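4. Setting up the Dular fish finder for your first trip

The Dular stores its settings in the head unit, so you only need to do this once per boat. Allow about 15 minutes.

1. Turn the battery switch off. Connect the power lead to the battery with the red wire on positive.

2. Plug the transducer cable into the port marked SONAR. Turn the collar until it clicks.

3. Turn the battery switch on and hold the power key for two seconds.

4. Choose your language and units. Depth can be shown in feet, meters or fathoms.

5. Under Transducer, select Marenach 400 or Marenach Wide. The name is molded into the plug. If you pick the wrong one, depth readings will be off, mostly in shallow water.

CAUTION: Do not run the transducer out of the water for more than a few minutes. It can overheat.

6. Set Keel Offset. Measure from the face of the transducer down to the lowest part of the hull and enter it as a negative number.

NOTE: The unit holds up to 4000 waypoints. Waypoints copied from an older Kustitz unit count toward this total — delete any you no longer fish before you import them.

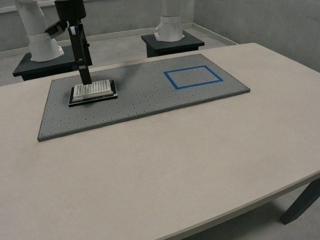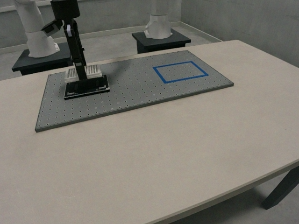
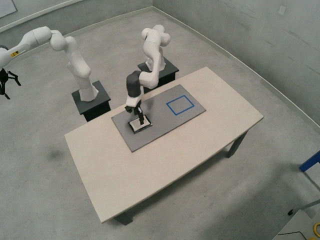
7. Press Menu, then Save to Boat. Wait for the beep before you switch off.

If the screen shows No Sonar after saving, check the collar in step 2 first. A cable run longer than 36 feet needs the Dursun signal booster, sold separately. See section 7 for fitting it.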